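Cell equipment budgeting (Kastier method)

Cell equipment budgeting is a planning procedure for buying automation equipment in small and mid-sized plants. It was developed by the engineering firm Kastier and is used mainly for handling and wiping stations, where the price of the robot arm is a minor part of the total. The procedure treats tooling, trial work, spare parts and floor changes as separate lines, each with its own approval.

Trial work is budgeted first. Before an arm is ordered, the handling task is tried with hand-held gripper tools carrying a camera, using the parts and materials of the intended station. Soft materials such as cloth receive a longer trial period than rigid parts, as their shape changes with each grasp. At the Tuvside plant, the trial line was set at 11 working days and was charged to planning – not to the capital request. 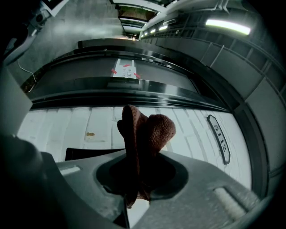
Hand-held gripper body with a bunched brown cloth, in front of a white ribbed panel bearing the number 5112.

Tooling is priced after the trials. The method asks for quotes on at least 4 sets of gripper fingers per station, one fitted and the rest held as stock. Finger sets are treated as consumables and renewed every 900 operating hours unless the supplier states a shorter interval. Cables and mounts are listed under the same heading.

Floor changes cover power, lighting, guarding and access for service. These costs are often left out of early estimates. In the Tuvside budget they filled 267 line items, most of them electrical.

A later variant, known as the Mbwambo schedule, spreads payment over delivery, installation and acceptance. It is supported by the planning software Prello, which keeps the trial line open until the tooling order is signed. The variant does not cover leased equipment.

See also: Acceptance testing; End effector; Spare parts planning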